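The rules for a robot that handles test tubes

At Kellow, a contract testing firm with two floors above a tile showroom, the rulebook for the bench robots runs to 4 pages. Cledwyn Howells, who wrote most of it, would like it to be shorter. The first draft dates from November, when the firm had one arm and no agreed way of working with it. People wrote notes on the cabinet door and other people wiped them off.

The present version is dated 4/17/22 and every new starter signs it. It covers liquids, loads, reach and cleaning, in that order. Liquids come first because that is where the arguments were. The rule is that all training and trial runs use coloured water, in a shallow fill, and that real samples stay off the bench until a routine has been signed off by two people. Colour makes a spill easy to find on a white top.
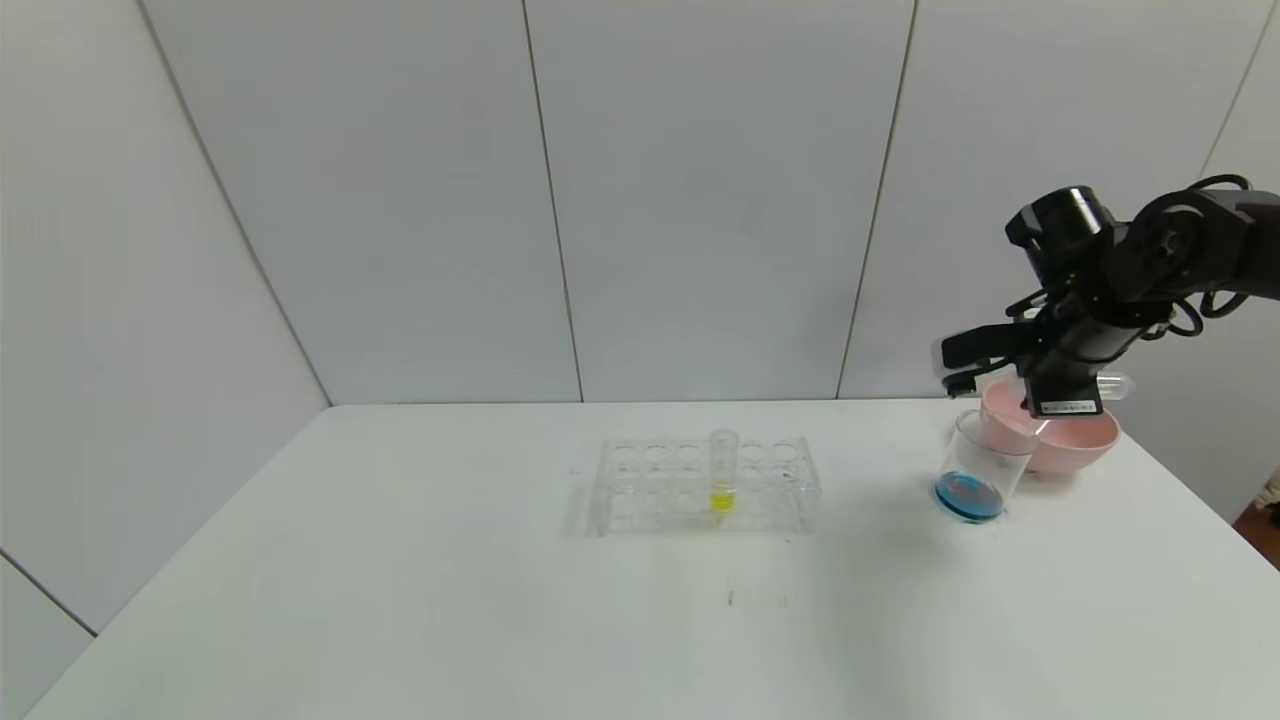

Tube handling at the bench, with a clear rack, a pink bowl and a glass cup.

Clear plastic is the hard part. A transparent rack on a white surface gives a camera very little to work with, and the same goes for an empty tube. Some labs get round this with a strip of tape along the rack. Howells does not allow it. His view is that a routine which needs tape will fail the first time somebody brings in a rack without any, so the rules say standard labware, unmarked.

The log is kept on paper and then typed up. It holds 2,793 runs so far, of which 2,396 were passed with no note against them. The rest carry a line or two in the operator's own words, and Trefor Gwynne reads all of them. Gwynne came from Grimell, where he inspected packing lines, and he is strict about what counts as a pass. A tube that ends up in the right hole but touched the rim of its neighbour on the way gets a note.

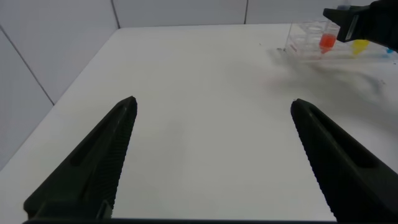 Two arms over one table need a rule of their own. At Kellow only one may work at the rack at a time, and the other waits with its fingers open and holding nothing. Gwynne wanted a fixed line down the middle of the table that neither arm could cross. They tried it for 742 runs and gave it up, as too many jobs needed both sides. The waiting rule is slower – Howells puts up with that.

Cleaning takes up most of the last page. The top is wiped at the end of each shift, the fingers are checked for wear along the grip, and any mark that will not come off is written down with its position. Old marks matter to whoever is reading the camera pictures later.

Plerkow and Wynne, two smaller labs nearby, have asked for copies. Wynne has already sent its own back with the section on glass crossed out, and Howells is going over on the bus to ask why.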